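Kurker Static Box: Set-Up Guide
Section 2: The Brush and the Balloon

Section 1 covered the tray and the storage bag. Now for the good part! The brush and the balloon are the two pieces you will reach for most, and with a little care in getting them ready you will have hair standing up, paper jumping, and a balloon hanging on the wall before lunch.

Set aside half an hour the first time through. After that, the whole set-up takes five minutes.

What you need from the box
Paddle hairbrush
Pack of balloons
Wool square
Envelope of tissue dots (1000 dots, so don't worry about losing a few under the couch)
Record card

What you need from home
A clean, dry towel
A comb
Mild dish soap
A wall with plain paint, or a smooth closet door

CAUTION: Uninflated or broken balloons are a choking hazard for children under eight. An adult should blow up every balloon and pick up every broken piece right away. The balloons are natural rubber. Do not use this section with anyone who has a latex allergy.

2.1 Getting the brush ready

1. Take the brush out of its sleeve and pull any stray hairs or packing fluff from between the pins with the comb. Work from the base of the pins outward.

2. Wipe the rim and the pad with a barely damp cloth and one drop of dish soap. Wipe again with plain water. Don't dunk the brush. The pad is full of tiny holes, and water that gets in there can take all night to come out.

3. Lay the brush pins-down on the towel and leave it until it is completely dry. Overnight is best if you have the patience for it (we never do, so we wash ours at bedtime and then there's no choice).

4. Look over the pins from the side. Each one should have its rounded tip. Side-on is much easier than looking straight down, as the light blue tips show up well against the gray pins and a bare one stands out.
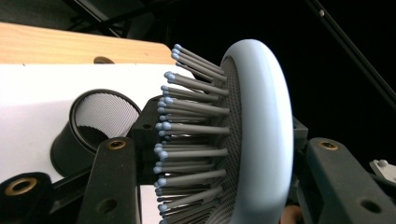 5. Press the pad gently with your thumb. It should give and then spring back. If a pin slides down into the pad and stays there, ease it out again from the front.

NOTE: Missing a tip? The brush will still work for the experiments, but don't use it on anyone's scalp. Ask for replacement part 1315.

6. Make sure the hair you will be brushing is clean, dry, and free of conditioner, gel, or spray. Fine, straight hair gives the biggest show. Thick or curly hair can be wonderful too, but try a small section at the ends first.

2.2 Getting the balloon ready

1. Stretch the balloon in your hands a few times, lengthwise and then across. It makes the first breath so much easier.

2. Blow it up until the body is round and the skin feels firm but still gives under a fingertip. Stop there. An overfilled balloon is more likely to pop when you rub it, and a soft one slides around under the wool.

3. Pinch the neck closed and give it a half twist. Keep plenty of neck free below the round part. You want a nice long piece to hold on to, well away from the surface you are going to charge. 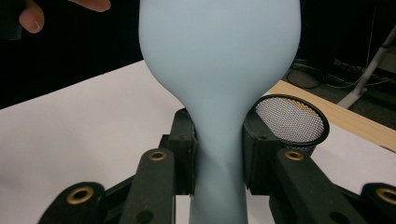 4. Tie the neck, or keep it pinched if you are only doing one quick test. Small hands usually do better with a tied balloon.

5. Wipe the body once with a dry part of the towel. From here on, touch only the neck. Fingers leave a little moisture and oil behind, and a handprint can spoil the very patch you want to use.

NOTE: Light-colored balloons are lovely for the tissue dot test, where you want to see the darker dots from across the room. Save a pale one for 2.4 if you can.

2.3 First test: lifting hair

1. Stand away from the kettle, the shower, and the humidifier. February, with the heating on, is perfect. A muggy afternoon is about the worst time you could choose.

2. Brush the hair in long, quick strokes, always in the same direction. Watch the ends. They will often start to drift apart and chase the brush all on their own!

3. Put the brush down and rub the balloon back and forth on the wool square, 29 strokes for your first try. Any number works, but starting with the same one every time makes your record card worth reading later.

4. Hold the balloon by its neck and bring it slowly toward the hair. Stop just short of touching. Go slowly and you'll see single strands come up first, then whole wisps.

5. Write down how close the balloon was when the first strand moved.

Delwyn Merrick, who tested this section with two classes, suggests letting everyone watch in a mirror when it is their turn. We tried it and the giggling doubled.

2.4 Second test: jumping dots

1. Scatter a pinch of tissue dots across the tray.

2. Charge the balloon again on the wool.

3. Lower it toward the dots from above. Some will leap, some will stand on edge and wobble, and a few will hit the balloon and shoot straight off again. Those last ones are our favorites.

4. For the wall test, charge the balloon once more, touch the rubbed side to the paint, and let go.

If it isn't working
Hair lies flat: check for conditioner, then dry the brush again.
Dots don't move: crumple them lightly and spread them out thinner.
Balloon drops off the wall: rub for longer, or try the closet door.
Nothing works at all: the air is probably damp. Pack up and try another day.

CAUTION: Keep charged balloons away from phones, tablets, and computer parts.

2.5 Putting things away

Comb out the brush and slide it back into its sleeve, pins facing the window. Let tied balloons down by snipping the neck close to the knot while holding it firmly, then put them in the trash. Shake the wool square outdoors.

Record card layout by Kwok-wai Liu. Spare cards are in the lid pocket. Section 3 starts with the wool square and the foil strips.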